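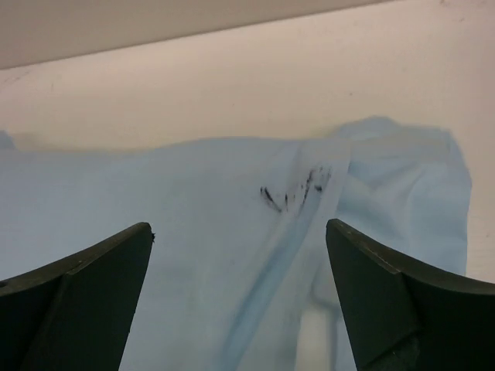 # Edik wrist camera kit: gallery from our cloth trials

Welcome to our gallery page. My name is Itsuki Matsuda, and I work at Ogura, a small company that makes parts for robot arms. On this page we show the Edik kit, which is a pair of gripper fingers and a small wrist camera sold together. Many customers ask us what the camera sees when the arm works with soft things, so we prefer to show it with cloth.

## 1. Light-blue cloth, camera at the wrist

Both fingers of the kit are in view, dark green and matte, with the cloth between them. The long fold going down through the gap is the kind of line we like to have for a grasp. Look also at the black marks near the middle, which stay easy to find on the pale blue.

## About the fingers

The fingers come only in this dark green. We tried a light gray in the first version, but our software confused them with white towels, and my colleague Hiyori Hosoda spent one full week correcting the masks by hand. After that we changed the color and did not go back.

The faces are flat and the tips are pointed. A pointed tip can go under a fold more easily, but it also wears faster. Please check the tips with your eyes before each session and smooth any small burr with fine paper. If you work with silk or knitted cloth, please ask us for the rounded tips. They have the same screws and the same length, and the price is also the same.

One finger weighs 54 grams. The full kit, with camera, bracket and cable, weighs 635 grams, so please subtract this from the payload of your arm.

## About the camera

The camera looks forward between the fingers, and both tips stay inside the image. Some customers asked us to move it so that the fingers are not seen. We understand this wish, but for cloth we do not recommend it. With the tips visible, you can judge the distance to a fold much better.

The bracket has two positions. Position A is for work on a table, and we ship the kit in this position. Position B looks a little higher and is better for shelves and boxes. To change it you need a 3 mm hex key, and after the change you have to do the calibration again.

## What is in the box

- two fingers, dark green
- wrist camera with bracket
- cable, 124 cm
- screws for the Todov flange (other flanges on request)
- calibration card and printed manual in English and Japanese

## Trial kits

We lend a trial kit for two weeks. You pay only the shipping in both directions. Until now we have sent out over 139 trial kits, and most of the questions that came back were about the cable, so the manual has now a longer chapter about how to fix it along the arm.

For customers in Europe, the trial kits are sent by our partner Soldale. Please write to Remedios Tiongson there. For all other countries, please write to Kiyoshi Mizuno at our office. Tell us the model of your arm and what kind of cloth you use.

The next group of trial kits will be free in August.

Page updated June 13, 2021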